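We use cookies to improve your reading experience. By continuing to browse you agree to our cookie policy. [Accept] [Manage settings]

The Back Lane at Vustow

Start early. Before seven if you can stand it. By nine the delivery vans want the lane and you'll be pressed up against a wall with grit in your teeth.

Vustow has a front, of course. Paved, swept, benches, a fountain that works in May and not much after. Everyone gets sent there. I went round the back instead, where the old Flultik works used to load its carts, and ended up staying most of three days.

It's a dirt lane. Never been paved, not once, though the town has drawn up plans for it more times than anyone cares to list. The dust is fine, like flour. Gets in your shoes, your bag, your coffee. Locals keep a second pair of shoes by the door for it, and so did I by the second morning.

What you come for is the walls. Sixty years of plaster over plaster. Lime wash, then cement when cement got cheap, then whatever was left in the bucket. The Polák bakery sat halfway down until the ovens moved across town, and people still call that stretch "the bread end" even tho there hasn't been a loaf baked there in ages. Dyers worked out of the yards behind. Then a tire store, then nothing for a while, then the kids with paint.

Walk it slowly. Look low, where plaster meets dirt, and then look up. 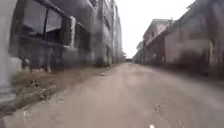
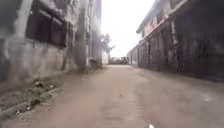
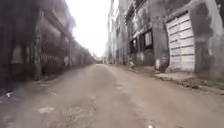
Leave the walls as they are and pave the ground, one reader, Urolen, wrote in after we ran a short item on the lane last winter. Her mother pushed a stroller through there every day and lost two wheels to it. You can love old plaster and still want to get to the bus with clean feet, she said, and the people who call the dust charming mostly go home to sidewalks.

Fair. I took that letter with me and read it again on a doorstep at the bread end. A paving bid is in, the third one. It covers 131 yards, drains included, and leaves the rest for later, whenever later is. The fight now is over the drains. Dig too close and the old footings could shift, dig too far out and the rain goes where it's always gone, which is into the ground floors.

Meanwhile the plaster keeps coming off. A mason I walked with put his palm flat on one patch and told me not to knock. Said he can tell by the sound which coats are lime and which are cement, and that the cement is the trouble. Traps the wet. He'd strip it all and start over in lime, if somebody was paying. Nobody is, so he does a yard here, a yard there, on weekends, with his own sand.

Practical stuff. Bus 100 from the station, get off at the last stop and walk back toward the chimney. No cafe on the lane itself, the nearest is up on the paved side and it opens at eight. Bring water. Wear shoes you dont love. After heavy rain give it a day to drain.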